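Tosell Moves Its Water Points to the Middle of the Floor

Shaimaa Ait Ali keeps a spreadsheet of every water dispenser in the Tosell buildings. There are 33 of them, all freestanding, and until October most stood in corridors next to the stairwell doors. She is the facilities engineer who had them moved into the workrooms.

"The corridor position was chosen by the plumber," she said. "It was close to the riser and close to a socket. The distance to the people drinking the water was never part of the calculation."

The older units were connected to the mains. The current ones take a bottle, so the only fixed requirement left is power. Ait Ali wanted each dispenser on its own outlet, with no extension cord and no cable crossing a walkway. In two rooms that meant adding a floor box. In the others an existing wall socket was close enough.

Mahmoud Saber, who runs the maintenance shift, was less convinced at the start. His objection was drips.

"In a corridor you have tile," he said. "In a workroom you have whatever was put down when the room was fitted out. A drip tray fills, somebody walks off with a full cup, and then you have water under a desk."

The compromise was a clearance rule. A dispenser stands at least 30 inches from the nearest work surface, and nothing is stored on top of it. The drip tray is emptied at the start of each shift. Saber wrote the rule on a single page and taped a copy inside the door of the supply closet.
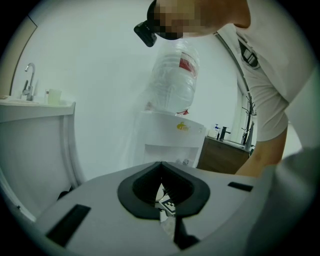
Placement within a room took longer to settle than the clearance. Ait Ali first tried the corners, which kept the walkways open but left people reaching around chairs. She then asked each room to mark a spot with tape and leave it there for a week before the unit was moved. Three rooms changed their minds during that week.

"White housing helps more than you would think," she said. "People see it and walk around it. The gray cabinets we had before got bumped."

Bottle handling is the part of the job she would still like to change. Full bottles come in through the loading door on Monday and are taken up by cart. The last order was 128 bottles. Saber's crew lifts each one by hand, and he has asked for a bottom-loading model when the current units are replaced.

"The lift is to chest height," Saber said. "You do it ten times and it is fine. You do it all morning and it is a different job."

A quote from the supplier, Kustance, came in at 210 dollars per unit above the price of the present type. Ait Ali has not decided. She said the cleaning interval matters more to her than the loading height, and she is waiting for the maintenance sheet before she compares the two.

Saber has asked for one to try on the ground floor.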